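Hängeschrank

Ein Hängeschrank, auch Oberschrank, ist ein an der Wand befestigtes Schrankmöbel ohne Bodenkontakt. In Einbauküchen bildet er das Gegenstück zum Unterschrank und nimmt vorwiegend Geschirr und Vorräte auf. 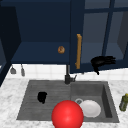
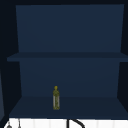 Die Befestigung erfolgt meist über Schrankaufhänger, die in eine Montageschiene greifen. Der Korpus besteht aus Seiten, Boden, Deckel und Rückwand. Ein waagerechter Einlegeboden teilt den Innenraum, wie bei den dunkelblauen Schränken, in ein oberes und ein unteres Fach. Übliche Korpusse sind bis zu 90 cm hoch und etwa 32 cm tief.

Die Tragfähigkeit hängt wesentlich vom Wandaufbau ab. Bei Leichtbauwänden sind Hohlraumdübel oder eine Unterkonstruktion erforderlich.

Siehe auch: Anrichte, Einbauküche, Unterschrank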